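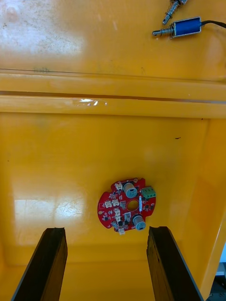
Shanthi Gunawardena thinks I am being unfair to the Urville robotics club. The kids are learning more in one semester of sorting parts than she did in four years of college, she wrote to me after my last column, and a grown man should find something better to pick on.

Maybe so. I still have doubts, and they start with the parts tray. The students have spent the whole fall and most of January getting an arm to pick up a circuit board and a couple of solenoids. They have logged 1427 tries. The club's page says 980 of those were good picks, and everyone is very proud of the number.

I asked what a good pick was. The answer took a while. A board that gets lifted and then dropped counts. A board dragged up the side of the tray counts if it ends up over the edge. Take those away and I suspect the number shrinks a lot, but the log has no column for it - so I can't tell you, and neither can they.

A glossy yellow tray throws glare back at a camera, and a round board with parts standing up on it is an awkward thing to grab. Those are good problems for a teenager. I would love to read what the club tried and gave up on. What I get is a slide with a percentage, because the Naciri Cup gives each team 60 seconds in front of the judges and percentages fit.

Magdy Belkadi, who coaches the team, told me the judges never ask about the log. I believe him. I'd still make the students write down every drop, and I'd let them show up at the Cup with a worse number. Shanthi can write to me again about that if she likes.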